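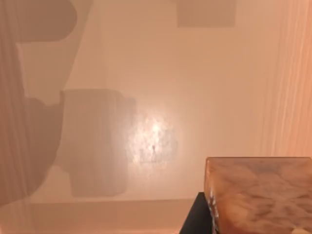
Tempo de leitura: 1 min

Que tom de parede combina com luz quente na sala?

Mirta Cisternas
Oi, gente! Vou pintar a sala em outubro e estou apaixonada por um bege puxado para o pêssego, o Macapagal 43 da Dostico. A sala tem uns 21 m² e só uma janela. Será que à noite, com lâmpada amarela, fica laranja demais?

Treltgate
Fica lindo! Usei um pêssego bem claro no corredor e adoro chegar em casa e ver a parede acesa - parece fim de tarde o ano todo. Só pinte antes um pedaço grande, de 75 cm pelo menos, e olhe de manhã e à noite. Acabamento fosco, por favor! O acetinado mostra cada ondulação da massa.

Zinlow
depende da lampada. a minha era muito amarela, troquei por uma neutra e melhorou

Mirta Cisternas
Amei as dicas, obrigada! Vou de fosco e já comprei a latinha de teste - amanhã cedo pinto o pedaço perto da janela.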